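Trisura opens its bursary for theatre nurses to a second year of applicants

11th February

Trisura, the nursing charity based in Castillo, is delighted to announce that its bursary for operating theatre nurses will run for a second year, and that applications are open from today to anyone working in a hospital theatre, whether they have been there six months or most of their lives.

The bursary pays for evening and weekend courses, travel to and from them, and (this was asked for again and again last year) childcare on study days. There are 44 places this time. Each person chosen will receive up to 1,000 pounds, paid in two parts, with the first part arriving before the course begins so that nobody has to find the money up front and wait to be paid back.

When the scheme first opened we hoped for a modest response and were quite overwhelmed to receive 618 applications, many of them handwritten and some of them running to several pages. We read every one, and we would like to say a proper thank you to all those who wrote, including the many we had to disappoint. Anybody who missed out is warmly invited to try again, and there is no need to start afresh, as last year's form can be brought up to date with a short note.

"People come to theatre work by all sorts of roads," said Wahyudi Nugroho, director of Trisura. "Some of our nurses started out on the wards, some in the kitchens or on reception, and they have all had to fit their learning around long shifts and family life. If we can take a bit of the worry out of that, I shall be very happy indeed."

Courses may cover anything that helps a nurse in the job, from wound closure and the care of instruments to looking after patients as they wake. Managers do not have to sign the form, although a friendly word with them about time off is always a good idea.

Forms can be picked up from the Trisura office in Castillo or sent out by post on request. Successful applicants will hear from us in July, and we will be holding a tea for them and their families in the same month, with cake, naturally, and a chance to meet nurses from the first year.

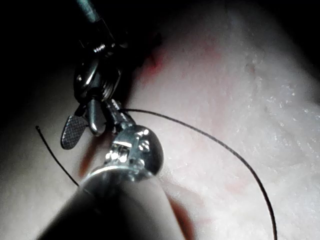

Xiaoyan Fu: I had one of the bursaries last year and the childcare money made all the difference to me. Could you say whether agency nurses can apply this time? Two of my colleagues would dearly love to.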